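Análise: conjunto de cozinha de brincar Ciltwood, usado num clube de robótica

Comprei o conjunto de cozinha da Ciltwood em fevereiro para o clube de robótica da escola Lundiscombe, onde dou apoio ao grupo dos mais velhos. São 14 alunos, divididos em equipas, e o projeto deste período é pôr um braço com garra a arrumar uma cozinha pequena: pegar num alimento, levá-lo para o recipiente certo, largar, voltar. Precisávamos de objetos variados, baratos e que aguentassem quedas. Escrevo depois de 11 sessões de uso.

Quem procura um brinquedo para uma criança em casa vai encontrar aqui pouca coisa útil. Avalio as peças como material de trabalho para uma garra de dois dedos.

O que usamos

Na mesa temos frasco de ketchup, morangos, meia laranja, banana, pimento, um copo pequeno azul-claro, prato cinzento, escorredor e tacho verde-menta e o forninho. Há tamanhos e formas suficientes para montar exercícios fáceis e difíceis sem comprar mais nada. As cores são bem distintas entre si, o que ajudou muito a equipa da visão. A exceção é a banana, de que falo a seguir.

A banana

É a peça mais difícil do conjunto e a que mais tempo nos ocupou. Vem já descascada, com as tiras da casca abertas para os lados, e não há um sítio óbvio por onde a agarrar. Se os dedos fecham na parte de cima, a peça roda. Se fecham na base, as tiras metem-se no caminho. O Zixuan Yu, que programa as trajetórias, acabou por escrever uma aproximação só para ela, com os dedos a chegar mais abertos e a fechar devagar junto à base.
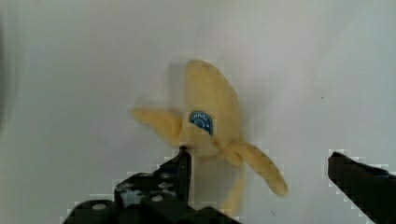 A banana junto aos dedos da garra, vista pela câmara do pulso.

Outro problema é a cor. Um amarelo tão pálido em cima de um tampo branco dá pouco contraste, e o programa de deteção perdia a peça com frequência. O autocolante azul resolveu parte do assunto: os alunos passaram a usá-lo como ponto de referência quando fica virado para a câmara. Quando fica para baixo, voltamos ao mesmo. Em 657 tentativas registadas com todas as peças, a banana foi a que mais vezes falhou.

Não considero isto um defeito. Para quem está a aprender, uma peça que obriga a repensar a pega vale mais do que outra fácil. Mas convém saber ao que se vai, sobretudo se o clube estiver a começar.

Os recipientes

O escorredor é grande e oval, e foi o primeiro destino que demos às equipas, porque perdoa erros de alguns centímetros. A pega lateral serve para exercícios de arrastar. O tacho é mais exigente e a pega em arco é pequena para os nossos dedos. O prato tem rebordo e segura bem as peças, embora o frasco de ketchup só caiba atravessado.

O copo é leve. Tomba se a garra lhe toca de lado, e com a garra Laing que usamos foi preciso baixar a velocidade para metade. Uma das equipas desistiu de o levantar e passou a empurrá-lo, solução que aceitei.

O forninho

Foi a peça de que os alunos mais gostaram e a que menos se integrou no projeto. Tem porta de vidro azul, puxador preto e dois botões pretos no painel de baixo. Abrir a porta com a garra pede um movimento em arco que só uma equipa conseguiu programar, e ocupa todo o lado direito da mesa, espaço que nos faz falta. Deixámo-lo ficar como obstáculo fixo, e nessa função tem sido útil.

Disposição na mesa

Depois de várias trocas, ficámos com os recipientes grandes na metade de baixo, o prato e as peças pequenas em cima e o forno à direita. Antes de cada ronda, os alunos mudam apenas os alimentos. Para registar os resultados usamos a folha de pontuação da Clurora, que dá 6 pontos por peça arrumada e desconta as quedas.
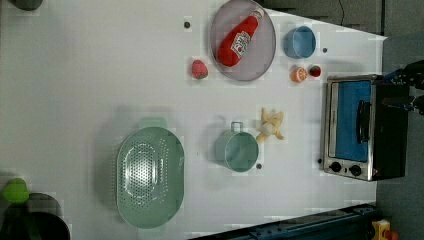
Pontos a favor e contra

A favor: boa variedade de formas, cores fáceis de separar, peças que resistiram a muitas quedas, recipientes com tamanhos diferentes.

Contra: pegas pequenas no tacho, copo demasiado leve, banana difícil de detetar em fundo claro, forno grande para uma mesa partilhada.

Recomendo o conjunto a clubes que já tenham a garra calibrada e queiram passar dos cubos para objetos irregulares. Para as primeiras aulas, continuaria com os cubos. No próximo período vamos experimentar um tampo mais escuro, e só depois decido se compro um segundo conjunto.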